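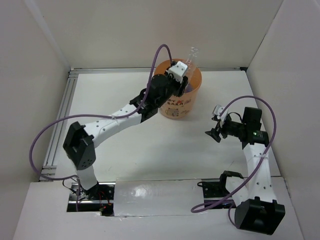

机の上の小さな入れもの
メルネス便り 2018年7月9日号 「暮らしの手もと」

梅雨どきの片付けというのは、どうも気持ちが乗らないものですね。窓を開ければ湿った風が入ってくるし、閉めれば閉めたで蒸し暑いし、押し入れの奥に手をつけようかと思っても、扉を開けたところでため息が出てしまいます。そこで今月は、大がかりなことは秋までそっとしておいて、机の上だけのお話をさせてください。机の上の、それも入れものひとつぶんのお話です。

わが家では長いこと、台所に置いた40リットルのごみ箱ひとつで家じゅうのごみをまかなっていました。大きいのだからこれで足りるだろうと思っていたのですが、困るのは量のほうではなくて、そこまで歩いていく手間なのですね。お菓子の袋をひとつ開ける、封筒の窓をはがす、値札のひもを切る。そのたびに立ち上がるのは面倒ですから、つい手もとに置いてしまいます。そうして夕方になると、透明な袋やら紙の切れはしやらが、お茶碗のまわりにぐるりと集まっているわけです(お恥ずかしい)。

そんな折に、グランスカという雑貨屋さんの店先で、200円の小さなプラスチックの容器を見つけました。何に使うというあてもなく買って帰り、机の奥のほうに置いてみたところ、これがたいへん具合がよいのです。座ったまま手を伸ばせば届くところに口が開いている、それだけのことなのですが、机の上のものがすうっと減りました。もっと早くやればよかった、と思うことばかりの人生ですけれど、これもそのひとつです。

選ぶときに見るところ

まずは口の広さです。机の上で出るごみは、軽くてふわふわしたものが多いものですから、口が狭いと入れたつもりで外に落ちてしまいます。丸くて口が大きく開いていて、底に向かって少しすぼまっている形は、入れやすいうえに、重ねてしまっておけるものも多いので助かります。

それから色。白い机に白い容器というのはすっきりして見えますし、わたしも最初はそういうものを探していました。でも毎日のこととなると、オレンジ色のような元気な色のほうが目にとまりやすく、手もそちらへ向かうようです。写真の容器も白い台の上でぱっと明るく、側面には茶色い線で描かれた動物の顔がついていて、小さな丸い耳がなんともかわいらしいですね。こういう絵がついていると、小さいお子さんのいるおうちでは、「お顔のところに入れてね」とひとこと言うだけで通じるかもしれません。

ふたは、わたしはなくてよいと思っています。ふたを開けるという動作がひとつ増えただけで、人はとたんに怠けるものです。ただし果物の皮やお茶がらは別で、これからの季節はすぐに匂いますから、面倒でも台所まで持っていってください。机の上の容器は乾いたものだけ、と決めておくと洗うのも楽です。

かさばる透明な袋のこと

乾いたごみのなかで、いちばん手を焼くのが透明な包装材です。パリパリした袋やお惣菜の仕切り、果物のパックなどは、重さはほとんどないのに、容器に入れるとつんと立ち上がって、ふちの上まで顔を出してしまいます。押しこんでも、手を離すとまたゆっくり起き上がってきますでしょう。あれはなかなかの強情者です。

袋のほうは、空気を抜きながら縦に細く折って、最後にくるりとひと結びにすると小さくなります。結ぶのが苦手な方は、細く折ったものをいちばん大きな袋の中にまとめてしまうだけでもずいぶん違います。硬いパックはむりに潰すと角で指を切ることがありますので、はさみを入れてから重ねてくださいね。分け方は地域によって違いますから、お住まいのところの決まりに合わせていただければと思います。 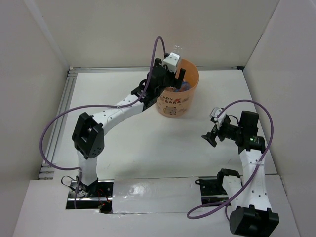

置き場所は三日ほど試してから

容器を買ってくると、すぐにここと決めたくなりますけれど、しばらくはあちこち動かしてみるのがおすすめです。わたしの場合、はじめは右手のすぐ脇に置いて、これがいちばん近くてよいと思っていました。ところがノートを広げるたびに肘が当たり、その日のうちに二度もひっくり返したのです。次に左の手前へ移したらお茶の置き場がなくなり、ようやく奥の壁ぎわの、真ん中あたりに落ち着きました。壁ぎわですと手前が広く使えますし、うしろに倒れる心配もありません。

軽い容器ですから、まだぐらつくようでしたら、底に滑り止めのシートを丸く切って敷いてみてください。古いゴム手袋の手首のところを切ったものでも十分に役に立ちます。

空にする時間を決める

小さな容器は、小さいだけにすぐいっぱいになります。わが家では夕飯の支度にかかる前、台所へ立つついでに持っていって、大きなごみ箱にあけることにしました。中に袋はかけていません。乾いたものばかりですから、週に一度さっと水で流して、伏せておけばきれいなものです。あけるときには、底のほうをひと目のぞいてくださいね。色のついた小さなものがまぎれていて、あら、と拾い上げてみたら、なくしたと思っていたボタンだった、ということがわたしには何度かありました。

読者のリアン・シビヤさんからは、机用とは別に、玄関にも同じような容器を置いているというお便りをいただきました。郵便物をその場で開けて、いらない封筒はそこへ入れてしまうのだそうです。なるほど、そうすれば机まで来る前に半分は片付いてしまいますね。さっそく真似をするつもりで、グランスカの店先をまたのぞいてこようと思っています。

お便り募集

次回は「引き出しの一段目」を取り上げます。みなさんの工夫や失敗談を、600字くらいまでとは申しません、短いひとことでも喜んで拝見しますので、7月のうちにメルネス便りの編集室までお寄せください。絵や写真を添えていただくのも大歓迎です。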